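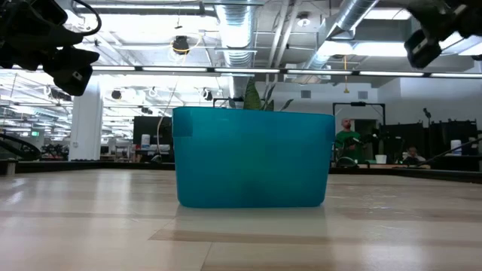 The teal bin on the long table, with the top of a plant showing behind it.

"You can throw away the label, but please keep the bin"

Mélanie Sandhu has been sorting other people's workrooms for many years. She started with one sewing studio, where she was asked to find a lost box of zips, and she stayed there for two weeks. Today she works under the name Traltero and helps small workshops, studios and shared work halls to decide what they keep, where they keep it and in what. I met her at one of these halls, at a long table with a light wood look, and we talked for most of an afternoon about bins, tables and plants.

I asked first about the bin, because it was standing between us and I had to lean to the side to see her face.

"It is too big, yes," she said and laughed. "People always tell me this. But I like to start with a big one. When you put a small box in front of somebody, they choose very carefully what goes in, and after one hour there are four things inside. With a big bin they become brave."

She turned it a little with one hand. It is wider at the top than at the bottom and the lower corners are round. The plastic lets a little light through, and this is something she looks for when she buys.

"I do not like the fully clear ones," she said. "You see everything, every cable and every old cloth, and the room looks untidy even after you have finished. And with the ones you cannot see through at all, people forget. They put the lid on and it is gone for three years. I like it in between. You see that something is in there, a shadow, and you go and look."

Does the colour matter?

"For me, yes. I had grey ones in the beginning. In a workshop half of the things are grey or black, so the bin disappeared and people put things on the floor next to it. This I have seen many times. A bin in a strong colour says: I am here, use me. I don't need a label on it. In fact I always take the label off, it becomes dirty and then somebody writes a second one over it."

Traltero is small. There is Mélanie, there is Dale Gosselin, who drives and lifts and measures, and in May they were joined by Ntombi Ndlovu, who used to keep the stock of a theatre costume store. It was Ntombi who brought the habit of writing everything down before anything is moved. The first job they did in this way was for a repair workshop called Bruron. The list had 832 lines.

"I was a bit angry with the list," Mélanie admitted. "I thought, now we have lost a whole day with a pencil. Ntombi said to me, wait. Then we read it together with the owner, line after line, and he was crossing out things while we were reading. He did not need to see them. He heard 'bicycle lamp, broken' for the fifth time and he said, all right, all of them. That would have taken me the whole morning if he had them in his hand."

Ntombi came to the table for this part of the conversation, and she remembers it in a slightly different way.

"He crossed out a lot, but he also put back," she said. "In the evening he telephoned and asked for 2 of the lamps. We had them still in the van. I think it is normal. I always tell Dale not to go to the tip on the same day."

I wanted to know what happens to the objects that are crossed out. Mélanie does not like the word rubbish and I noticed that she avoids it. She says "leaving things". The leaving things go into the big bin first, all together, and they are sorted only when the bin is full. What still works goes to a lending room run by Yolanda Mercado, where people from the neighbourhood can borrow tools and kitchen machines. Yolanda is strict. Mélanie showed me her last message, which said that she would take the two hand drills but "under no circumstances" more extension leads.

"She has 97 extension leads," Mélanie said. "She counted them and sent me the number. I understood."

We came to the table then. I had not thought that a person could speak for so long about a table top. She passed her palm over it, over the darker strip that goes along in front of the bin, and then she followed the thin seam towards her own side.

"A surface like this is kind to you. It is smooth, you wipe it once and it is clean. But look how it shines. If you work on small parts, screws, beads, anything of metal, you have the reflection of the light exactly where you want to look. For small work I put a mat on it, something dull. For sorting I leave it as it is, because sorting is big movements and you push the things from one side to the other."

She has a rule about tables, and it is the only time in our conversation that she used the word rule. The table where you sort cannot be the table where you store. In many of the rooms she visits, the largest table has become a shelf over time. People work on the last free corner of it, or on their knees.

"I ask them, when did you last see the middle of your table? They make a face. So we start there, always with the middle. I put the bin in the middle and we fill it from the left and from the right. When the bin goes away, the middle is free, and then they don't want to give it back."

Why not start at the door, as many books about tidying say?

"Because at the door there are coats and shoes. It is boring, and it is full again tomorrow. I want that they get one good thing quickly."

Behind the bin stood a plant, and only the top of it was looking over the rim, with one broad pointed leaf that had a lighter edge. I asked if it was a leaving thing or a staying thing. Mélanie looked shocked for a moment.

"Plants are staying! Always. I don't touch the plants, I only move them."

She told me about a job where she did not follow this. It was a printing studio, and on the window sill there was something dry in a pot, without one leaf. She put it out. It had belonged to the founder's mother and it came back every spring. Dale found it again the next morning, in the yard behind the building, and he brought it back in his lunch bag.

"Since that day I ask about every pot, also when it looks completely dead. I water it before I ask. It looks better when you ask."

Dale Gosselin himself did not want to sit down for an interview, but he answered a few questions while he was folding blankets. He has opinions about bins also. He prefers them with a proper rim, so that the fingers have a place, and he does not fill them higher than his hand below the top. When I asked how heavy a full one is, he said that it depends on whether there are books. "If there are books, I take a small one," he said. "Mélanie can have her big one for cushions."

The prices of Traltero are not secret and I may write them here. A first visit is free and a full day with two people costs 300. Mélanie told me that she was afraid of this number for a long time and that she used to say it very quietly. A customer, Jayson Cruzado, who has a small frame-making business, asked her to repeat it three times because he could not hear. He then said it was fine.

I visited Jayson a few days after our talk. He has kept the order that they made together, more or less. The mouldings stand by length, the offcuts have their own bin and the cord hangs on a nail. One drawer he did not want to open for me.

"That is Lai," he said, and I thought it was a name of a person, but it is only the word they use in his family for a drawer of things that have no other place. Mélanie knows about the drawer. She allows one in every room.

"One drawer, and it must close," she said, when I told her about it on the telephone. "If it does not close, he calls me."

At the end of the afternoon I asked what her own home looks like. She thought for some time. Her kitchen is good, she said, and the bedroom is good. In the hall there are six empty bins standing one in the other, because the supplier, Flerenent, only sells them by the half dozen and she needed this one. Her husband would like to have the hall back. She offered me one of them when I was leaving, and it is now in my own workroom with the wrapping paper inside.

Traltero takes new bookings for the spring. For the first visit, Mélanie asks that you do not tidy before she comes.

Published 2020-01-26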